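Notebook, May - bins, continued

Went back over the grey bins before lunch. Sisness still say the scratching is cosmetic and the floors will "settle" with use. I don't know what a floor settling would look like, and the note that came with the bins doesn't say either. Jikov's note makes the same claim in nearly the same words, so I'm counting that as one opinion.

My own view is that the floor matters more than the walls. Small light things catch on a rough patch and stay put, and the pale dust makes them harder to pick out, especially anything white. The sloping panel is meant to send items down towards the floor. It may do that with a heavy block. I'm less sure about soft or rounded things once the white coating has started to go, as it has along the middle.
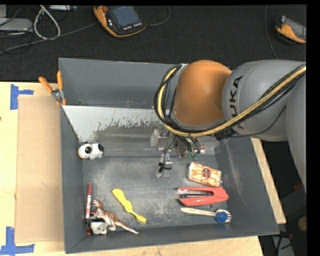
Does the worn coating on the panel need replacing now?
Leave it until the slide test has been done on a worn panel and a fresh one, with the same items on both. If there's no difference we've saved the price of a panel.

Galtwood quoted 400 for recoating the lot, which seems steep for what I suspect is a tin of paint and an afternoon. They wouldn't say what the coating is. Navickas offered a wipe-on product instead and promised it lasts. Lasts how long, on what, with what going over it? No answer to that so far.

Slide test, as planned:
- 40 drops per panel, same height, same spot
- small toys first, then the blocks
- write down where each one stops, including the dull ones
- brush the floor between panels, not between drops

The last line is there after the previous attempt, when the floor got brushed whenever somebody felt like it and the results were no use to anyone. I've crossed those pages out but left them in.

Also want to try 2 bins with the floor wiped down and 3 left dusty. My guess is that wiping changes how well we can see things and does very little to how they move. Would be glad to be wrong, as a cloth is cheaper than anything Galtwood sells.

Still to do: find the spare panel, ask Jikov where their figures came from, keep the Galtwood quote somewhere other than under the kettle.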